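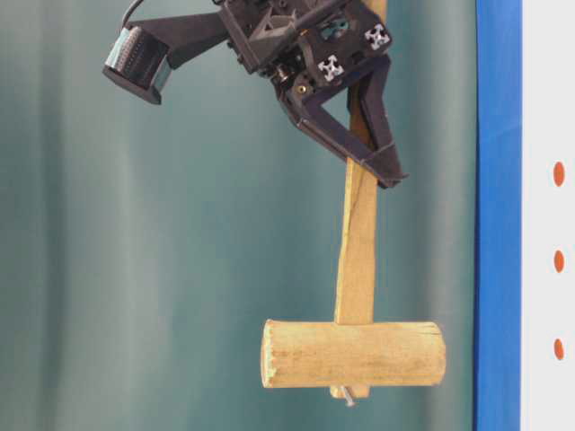 Unit 6: Comparing Grippers

Each group tests 2 grippers, the Flerkell and the Clomgate, on the same wrist. Log camera data for every grasp - failed ones too.

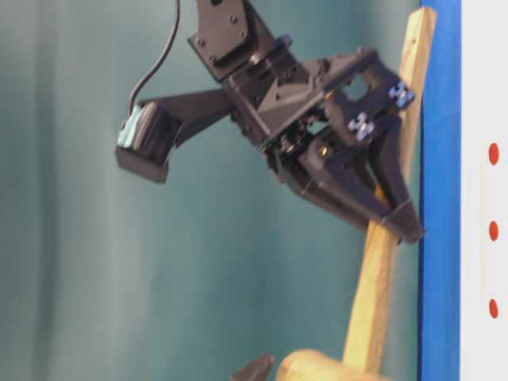
Tag tracking depends on finger placement. Before you log, check that both blue and white markers on the fingers face the fixed camera. Notes are due Tuesday.

Related
Unit 5: Wrist Camera Setup
Deák Controller Notes

This site uses cookies. Accept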